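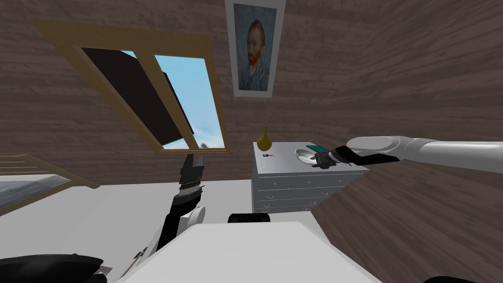 October, late, and I should be asleep

What a day! I'm writing this at the kitchen counter with my ears still buzzing and dirt in places I didn't know it could get to. First full practice at the Honenetti kart track with the new engine, and I think I have found where all my time was hiding since spring.

It was the braking into the long left. All season I've been getting on the pedal at the second marker board and feeling very brave. Leonor Paiva followed me for a few laps in the morning session, then came over while I was still pulling my gloves off and told me I was braking too hard and too late, and then sitting there in the middle of the corner waiting for the kart to wake up. She was right, of course. I tried going a touch earlier and lighter after lunch and the thing just rolled through, and I was back on the gas before the painted curb (before it!!) and all the way up the hill I was grinning like a fool.

Best lap was a 50.2. I have never seen a number that low next to my name. Dennis Stockdale wrote it on a strip of tape and stuck it to my helmet, and I'm leaving it there.

The afternoon wasn't all glory. I spun at the hairpin on cold tires, right in front of the Ledell team, and had to sit in the grass with my hand up until everybody had gone by. Then the chain started slapping, so we lost most of a session while Dennis moved the engine back a hair and hunted for the good wrench, the one with the blue handle. It was in his jacket.

Baptista were there too, with two karts and a proper awning, and they're quick. Their younger driver went past me at the end of the straight so cleanly that I wanted to clap. I stayed with him for half a lap and learned more from that than from anything I've read all year.

Next is Tudska, 18 laps, and I've never driven there. Leonor says the last corner is bumpy and to stay off the inside. I want to walk it before practice if they open the gate early.

To do: new front brake pads, rib vest strap, pay Dennis for the chain. My forearms hurt so much I can hardly hold this pen. I can't wait to go again.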